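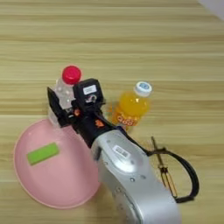

The pink plate, the red-cap bottle and the little Qoo, on the pale table.

From: Hélène Arsenault
Date: 6 January 2019
Subject: Re: [smallkitchens] What do you keep out on the table?

Hi all,

Happy new year! I meant to answer this before the holidays and then we had people staying and I lost a whole week to sheets and towels.

On the bottles question, I'm firmly in the "leave them out" camp. We drink more water if there's a bottle standing right there, and the kids will walk past a full fridge without opening it but they'll grab a juice off the table every time. I like a plain clear bottle with a bright cap for the water, so I can spot it from across the room when I'm hunting for it (I do a lot of hunting). The orange Qoo is the small size. The big ones get opened, forgotten and poured down the sink at our house, so I quit buying them.

Now for the plates, which is what I really wanted to talk about. I gave up on white last May and went over to pastels, and I love them! The pink one has a matte surface and just a bit of a raised rim, shallow enough to stack well but okay for crackers or a cut-up apple. Sauce is another story – anything runny goes in a bowl. Mine came from the Lévesque shop, from the odds and ends shelf at the back, so I can't promise they still have any. Worth a look if you're over that way.

> I have the same trouble with my table. It's pale wood with
> the grain running lengthwise, and every cold bottle leaves
> a ring on it. I tried the Brarnilance wax and it made the
> whole top sticky for days. Do you all use coasters, or a
> cloth, or have you just stopped caring? Also, does anyone
> know if the Umura trays are deep enough to hold a bottle
> without it tipping? The 297 mm one looks right for my
> table but I can't tell from the catalog.

I've stopped caring, mostly. Rings fade on ours if I wipe them up the same day and leave the spot alone overnight. What didn't fade was a cup of tea that sat there through a phone call with my sister. For that one I used a very fine paper, the 1000 grit, going along the grain and never across it, then a thin coat of Stostolska oil on an old T-shirt. Thin! I did two thin coats and wiped off everything that would wipe off. You can still find the place if you know where to look, and I do know, but I put a plate on it.

Sticky wax usually means too much wax, in my experience. Try buffing it hard with a dry rag before you strip it.

I don't have the Umura tray, sorry. I have the smaller one, the 275, and a short bottle stands fine in it but a tall one wobbles when you pick the tray up. Maybe someone else on here has the bigger size and can measure the sides?

And does anybody have a trick for getting the gluey stuff off a bottle after the label is peeled? Dish soap does nothing for me.

Hélène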